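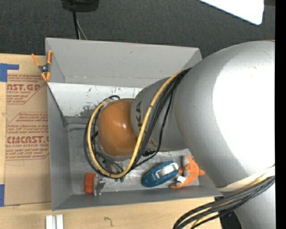

Arm over the gray bin, three items left along the near side. The orange clamp is the one from step two.

Guides > Workshop Automation > Bin Picking > Setting up the Flevasex kit

Last updated: 02/05/2024

Setting up the Flevasex bin-picking kit on an arm you already own

I put off buying a bin-picking kit for ages. I had the arm, I had the bench, and I had a stubborn idea that I could write the whole thing myself over a winter. I could not! Last November I gave in and ordered the Flevasex kit from Clukik, and I've now set it up twice, once badly and once pretty well. What follows is the second way, with a few grumbles about the product as we go.

What you get for the money

The kit is $2,204 and comes with the gripper, an adapter plate, a controller box, a pack of spare fingertips and a license for Ukel, the software that picks the grasp points. No arm, no bin, no table. There's a cheaper version called Falcão that drops the controller box and runs off your own computer. I tried the demo of that one and found it slow, but if you've got a decent machine sitting idle it might suit you fine.

Step 1: Mount the gripper

Bolt the adapter plate to the arm first, then the gripper to the plate. The kit has 6 bolts and you use all of them (I left two out the first time, thinking they were spares, and the gripper wobbled like a loose tooth). Snug them by hand, then go round again with the wrench.

Step 2: Fix the bin in place

Pick a bin with tall sides and don't let it move. Ukel remembers where the walls are, so if the bin creeps over during a run, the arm starts aiming at places that used to be safe. I use a spring clamp on the corner of the rim, and blue tape on the table so I can find my marks again. Keep clamps at a corner and tell the software they're there – the "obstacles" page lets you draw a box around each one. Make that box bigger than you think you need.

An old scuffed bin is fine, by the way. Mine has chipped paint and a worn floor, and Ukel copes with it. Brand new shiny metal gave me more trouble on the first try.

Step 3: Route the cables

This is the part the manual rushes through in half a page, and it's where I lost a whole evening. You need enough slack for the wrist to turn all the way both directions, so leave a generous loop near the end of the arm and tie the cables together further up. Then jog the wrist slowly to each limit and watch the loop. If it goes tight, undo the ties and give it more. If it drags across the bin wall, take some back. Do this before you plug in the controller, please.

Step 4: Teach it the bin

Open Ukel, choose New Bin, and touch the gripper to each inside corner when it asks. Then run the empty scan. It takes 40 seconds and you have to keep your hands out of the way the whole time, or it'll decide your elbow is part of the furniture.

Step 5: Start with a few odd things

The manual tells you to begin with the foam cubes from the box. I'd skip them. Cubes are easy and you learn nothing. Put in a few items that have nothing in common: I like one hard blocky thing, one long thing that sits at an angle, and one soft toy. Plush is a great test, as the gripper has to squeeze more than you'd expect and the tag on the side can confuse the grasp finder. Set "grip force" to medium and only go up if it keeps dropping things.

Leave a gap between items to begin with, then start pushing them together against one wall. Picks near the wall are the hard ones. Turn on "wall approach" under Advanced – it's off by default, and I have no idea why.

Step 6: Let it run

My longest session so far was 294 picks before I had to step in, and that was a fingertip working loose. Check those every time you start up.

Would I buy it again? Yes, grumbling. The gripper is solid, Ukel is easy to get along with, and Clukik answered both of my emails the same day. The manual needs a rewrite and the controller fan is loud enough that I moved the box under the bench. If you do the same, order the longer power lead with the kit, as the standard one won't reach.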